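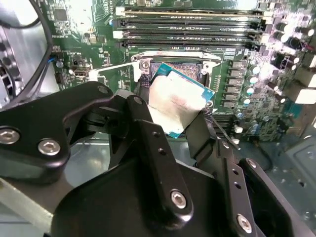

Apaza - montaje de procesador en zócalo
LEEME / ficha de datos

Qué hay dentro
3,000 imágenes de colocación de procesadores de sobremesa en placa base. Banco de trabajo de Durthorpe, todo grabado en agosto. Falta subir la carpeta de tapas protectoras, va en la próxima versión.

Contenido
- procesador: chips de sobremesa con tapa metálica, vistos por arriba y de canto
- zocalo: zócalo abierto, con y sin chip
- palanca: posiciones de la palanca de retención
- notas: texto plano, una línea por intento

Sin tilde en los nombres de carpeta, los scripts viejos se rompen.

Etiquetas
abierto / cerrado - estado del marco de retención
fuera / apoyado / asentado - posición del chip
dudoso - cuando no se ve bien la esquina. Usadla sin miedo, mejor dudoso que mal puesto.

"Apoyado" quiere decir que toca el zócalo pero no está plano. Si está en el aire e inclinado es "fuera", aunque esté a milímetros. Esto se etiquetó mal en el primer lote, ya corregido (creo que todo).

Procedimiento en el banco
Palanca suelta, marco levantado. Chip cogido por los bordes, nunca por los contactos. Buscar el triángulo de la esquina y hacerlo coincidir con el del zócalo. Bajar recto, sin empujar. Si no entra solo, se levanta y se mira otra vez. Marco abajo, palanca a su sitio.

Los pines del zócalo no se tocan ni se soplan. Tenemos 2 placas con pines doblados, están marcadas en notas y se quedan en el conjunto a proposito.

Limpieza
Huellas en la tapa del procesador: se dejan. Pasta térmica: fuera antes de empezar, alcohol isopropílico y paño sin pelusa.

Problemas conocidos
- reflejos fuertes en el metal, sobre todo en la tapa y el marco
- 25 imágenes repetidas entre procesador y zocalo, pendientes de borrar
- en notas a veces pone "socket" y a veces "zócalo", es lo mismo
- no hay disipadores ni memoria, no los busqeis

Uso
Libre dentro del proyecto Apaza. Para fuera, preguntar antes a Grumanov. Los nombres de archivo siguen el esquema Stino, no los cambiéis - las notas apuntan a ellos.

Pendiente
Revisar dudosos. Separar las placas por tipo de zócalo.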